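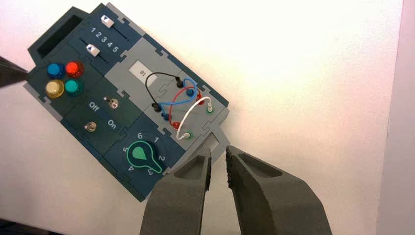

Desalojos en Wovstead: la vista se aplaza y las familias siguen en sus casas

El juzgado ha aplazado hasta diciembre la vista sobre los desalojos del barrio de Wovstead. Hasta entonces, las 18 familias afectadas pueden permanecer en sus viviendas. La decisión se notificó a los abogados el 6 de abril de 2018 y no admite recurso.

La demanda la presentó la inmobiliaria Clodar, que compró los dos bloques de la calle del Molino en una subasta. La empresa sostiene que los contratos de alquiler caducaron con el cambio de propietario. Los inquilinos responden que los contratos son indefinidos y que la venta no los anula. Varios de ellos viven en el barrio desde antes de que se asfaltaran las calles y conservan los recibos de todos los años.

El expediente lleva el número 3301. Quien quiera aportar documentos debe citarlo en el escrito, porque el registro ha devuelto ya dos envíos en los que no figuraba.
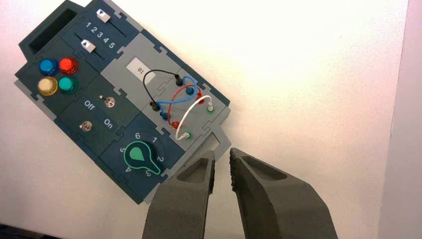

Qué dice el auto

El juez pide a Clodar que presente la escritura completa de la compra, incluidos los anexos que no entregó con la demanda. También reclama al ayuntamiento el censo de los dos bloques y una copia de los informes de habitabilidad. Mientras no se reciban, no habrá fecha de lanzamiento.

El auto no entra en el fondo del asunto. Tampoco obliga a la empresa a reparar el ascensor del segundo bloque ni a devolver el agua caliente a los pisos altos, dos cosas que las familias habían solicitado como medida urgente. El abogado Margus Mets, que representa a once de las familias, ha anunciado que lo pedirá de nuevo en un escrito separado.

«El aplazamiento da tiempo, pero la gente sigue subiendo la compra a pie hasta un sexto», dijo Mets a la salida del juzgado.
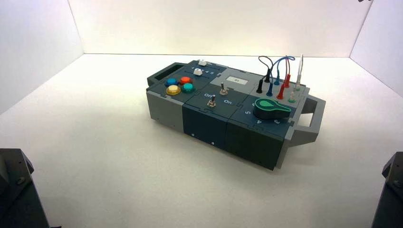 Dinero y firmas

La asociación de inquilinos ha reunido unas 2000 firmas contra los desalojos, la mayoría en Wovstead y el resto en el barrio vecino de Whitlock. Se entregarán en el pleno municipal del mes que viene. Los pliegos pueden recogerse y devolverse en la librería Javov en horario de comercio.

El fondo para gastos judiciales necesita todavía 500 euros para pagar el informe del perito. Las aportaciones se hacen por transferencia o en mano en la misma librería, siempre con recibo. Las familias que ya pusieron dinero para la procuradora no tienen que volver a pagar.

Quienes reciban una carta de Clodar con una oferta de traslado no deben firmarla sin consultarla antes. En las últimas semanas han llegado cuatro, todas con un plazo de respuesta muy corto y sin indicar la dirección del piso ofrecido.
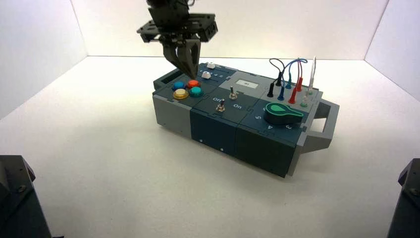 Tablero modular sobre una mesa blanca.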